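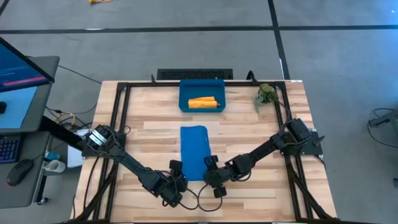 Blue cloth, folded, on the worktable.

Rustetton Textile Reuse Network - Frequently Asked Questions

Last updated: October

We get so many good questions about the network, and we love answering them! If yours isn't covered, write to Guadalupe Serrano at the Plundthorpe office and she'll get back to you.

What is the network?

We're a trade group for companies that collect, sort, cut and resell used textiles. Our members run from two-person wiping cloth shops to the big sorting hall in Arriaga, and every one of them keeps good fabric in use longer. We started with 7 members and we're still thrilled each time a new one signs up.

Who can join?

Any business that handles used textiles as a regular part of its work. Laundries, uniform rental companies, hotel linen services and mills with offcuts are all welcome. If you only supply equipment or software to the trade, you can come in as an associate member - you get everything except a vote.

What does it cost?

Full membership is $500 a year and associate membership is $100. Dues run from the month you join, so there's no bad time to start.
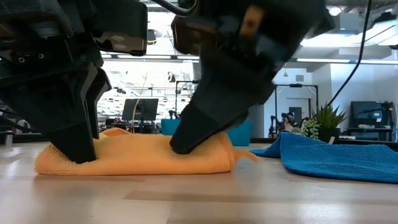

What is the Drilto grading guide?

It's our shared vocabulary for used fabric, and members rave about it. Before Drilto, one company's "grade B" was another company's rags, and buyers had to open every bale to find out what they'd bought. The guide covers fiber content, wear, stains, color and size, with plain wording for each grade. A printed copy comes with your membership.

Do you grade by color?

Yes, for wipers and toweling. Color matters a lot to buyers, and the guide has a separate page on it. White goods always go in their own bale, pastels can be mixed, and strong colors should be kept apart if you have the floor space. A towel in orange like the one on the tabletop goes under "colored, terry and similar," along with reds and yellows. Prints get a line of their own - please don't tuck them in with the solids! 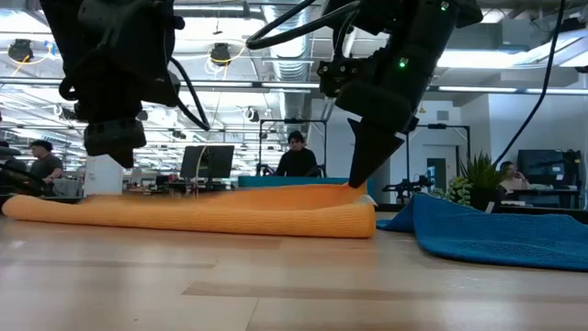

Corners and hems cause more grading arguments than anything else, so we rewrote that part this year. A towel with a sound middle and a frayed hem can still make the second grade if the fraying can be trimmed. When you check one by hand, lay it out and go to the ends first, right where the fingertip is pressing on the orange towel, then work your way in. Holes go by the largest one, measured across.

Can I visit a member site?

Please do! The Arriaga hall opens its doors to members at 10 a.m. on visit days, and the sorting line is a wonderful thing to see at full speed. Wear closed shoes and bring a sample or two of your own goods,
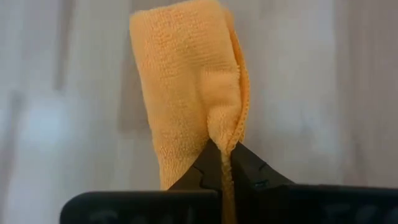

as the graders there are happy to look at them with you over coffee. Guests from outside the network can come along with a member.

How do I sign up?

Ask Guadalupe for Form 2228, fill in both sides and send it to the Plundthorpe office with your first year's dues. Your grading guide goes out with the welcome letter.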